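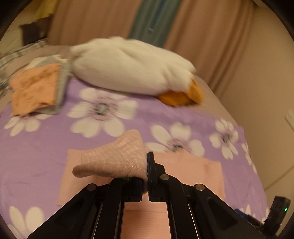
*사진: 브로타르(Brotar) 현장 기록 / 손에 쥐는 그리퍼로 양말을 집은 모습*

## 양말 한 짝 앞에서 기계는 어디까지 왔을까

지난 호에서 식기세척기 이야기를 했더니 답장이 정말 많이 왔어요. 그중 제일 많았던 질문이 "그래서 빨래는요?"였습니다. 세탁기도 있고 건조기도 있는데 왜 개는 건 아직 내 손으로 하느냐는 거죠. 저도 매일 저녁 똑같은 생각을 하는 사람이라, 이번 달엔 마음먹고 이 질문만 붙잡고 있었습니다.

먼저 제 결론부터 적을게요. 아직 멀었어요. 그런데 제가 2년 전에 같은 주제로 글을 썼을 때보다는 훨씬 가까워졌고, 그 사이에 벌어진 일이 너무 재미있어서 이번 호가 좀 길어졌습니다!

### 상자는 쉽고 양말은 어렵다

공장에서 로봇 팔이 상자를 옮기는 영상은 다들 보셨을 거예요. 상자는 어디를 잡아도 상자입니다. 모서리 위치를 알면 나머지 모양도 알 수 있고, 들어 올려도 그대로예요. 양말은 집는 순간 모양이 바뀝니다. 사진 속 연분홍 망사 양말만 봐도 발끝 쪽은 집게 위로 접혀 넘어갔고, 몸통은 왼쪽으로 뭉쳐서 축 처져 있죠. 사람이라면 이 상태에서 발목이 어디고 발끝이 어딘지 손끝으로 더듬어 찾습니다. 생각도 안 하고요. 기계에게는 이게 매번 새로 푸는 문제예요.

게다가 연분홍 천 위에 연분홍 양말입니다. 색만 보고 경계를 찾는 방식이라면 꽤 골치 아픈 조건이에요. 그 밑의 라벤더색 이불에는 큼직한 흰 꽃무늬까지 있고요. 연구실의 회색 작업대에서 잘 되던 것이 남의 집 침대 위에서 갑자기 헤매는 이유가 이런 데 있습니다. 우리 집 침대도 사정은 비슷해요. 수건은 개다 말았고 담요는 한쪽에 뭉쳐 있고, 베개 옆에는 누가 두고 간 인형이 있고.

### 사람 손으로 가르치는 집게

브로타르에서 가사 동작을 연구하는 릴리베스 부에나벤투라 님과 통화를 했습니다. 제가 제일 궁금했던 건 왜 굳이 사람이 집게를 손에 들고 빨래를 만지느냐는 것이었어요.

> "로봇을 집집마다 들고 다닐 수는 없잖아요. 집게만 들고 가면 진짜 침실에서, 진짜 이불 위에서 동작을 모을 수 있어요. 손가락이 두 개뿐이라는 제약도 사람이 똑같이 겪게 되고요. 해 보면 자기 손이 얼마나 대단한지 알게 됩니다."

저도 해 봤습니다. 물론 진짜 장비는 없어서 주방 집게로요. 양말을 집는 것까지는 금방 됩니다. 뒤집힌 양말을 바로 뒤집는 건... 포기했어요. 두 짝을 맞춰서 발목을 접어 넘기는 것도 집게 하나로는 도저히 안 되더라고요. 여러분도 꼭 한번 해 보세요. 가족이랑 하면 더 웃깁니다.

부에나벤투라 님 팀은 이번 차수에 양말과 속옷, 손수건 같은 작은 빨래 동작을 591건 모았다고 해요. 그중 342건이 양말이랍니다. 절반이 넘죠! 왜 그렇게 양말이 많으냐고 물었더니, 작은데도 온갖 문제가 다 들어 있어서라고 하셨어요. 늘어나고, 뒤집히고, 짝이 있고, 안쪽이 있으니까요.

### 지금 되는 것, 아직 안 되는 것

통화 내용에 제가 따로 물어보고 다닌 이야기를 합쳐서 정리해 봤습니다. 특정 제품 성적표는 아니고, 현장에 있는 분들이 체감하는 수준이라고 보시면 됩니다.

- **펼쳐 놓은 수건 개기**: 꽤 됩니다. 네모나고 두툼한 천은 기계가 제일 좋아하는 빨래예요.
- **흩어진 양말을 집어서 바구니에 넣기**: 됩니다. 느리지만 됩니다. 바닥이 단색이면 더 잘 되고요.
- **양말 짝 맞추기**: 무늬가 뚜렷하면 가능. 검은 양말만 잔뜩 있는 집은 사람도 어렵죠.
- **뒤집힌 옷 바로 뒤집기**: 아직입니다.
- **이불 커버 씌우기**: 물어봤더니 다들 웃기만 하셨어요.

속도 이야기도 해야겠네요. 세탁물 공장에 설비를 넣는 보스만(Bosman)의 릴리베스 마글라야 님(네, 두 분 이름이 같아요. 통화 약속 잡다가 제가 한 번 헷갈렸습니다)은 숙박업소용 수건 라인을 맡고 계신데요. 같은 크기 수건만 들어오는 라인에서는 한 시간에 300장을 접는다고 합니다. 그런데 크기와 두께가 섞이면 67장으로 뚝 떨어진대요. 기계가 느려졌다기보다는, 집었다가 놓고 다시 집는 횟수가 늘어나는 탓이라고 하셨어요.

저는 이 숫자가 정말 흥미로웠습니다. 가정집 빨래 바구니는 세상에서 가장 심하게 섞인 라인이니까요. 수건 한 장, 아이 내복, 레깅스, 망사 양말이 한꺼번에 나오는 곳에서 일하려면 접는 기술보다 '다시 집는' 기술이 먼저 필요한 셈이에요.

### 그래서 언제쯤?

두 분께 같은 질문을 드렸습니다. 마글라야 님은 업소용에서 섞인 수건 라인이 제 속도를 내는 게 먼저라고 하셨고, 가정용은 그다음 이야기라며 시기를 말하지 않으셨어요. 부에나벤투라 님은 조금 더 낙관적이었습니다. 바구니에서 꺼내 종류별로 나눠 놓는 일까지는 생각보다 빨리 올 수 있다고요. 저는 그것만 해 줘도 좋겠어요. 개는 건 드라마 보면서 제가 할게요, 진짜로.

8월에는 인로(Inlow)의 공개 시연에 다녀올 예정입니다. 침대 정리를 주제로 한다는데, 관람객이 자기 집 빨래를 가져와도 된대요. 저는 제일 까다로운 레이스 커튼이랑 짝 잃은 양말 한 봉지를 챙겨 갈 생각입니다. 기계 앞에 꼭 놓아 보고 싶은 빨래가 있으면 이 메일에 답장 주세요. 가방에 들어가는 크기면 대신 물어보고 올게요.

다음 호에서는 케네르(Kener) 정비소의 볼트 분류 작업을 다룹니다. 딱딱한 물건이라 쉬울 줄 알았는데, 기름이 묻으면 이야기가 달라진다고 하네요.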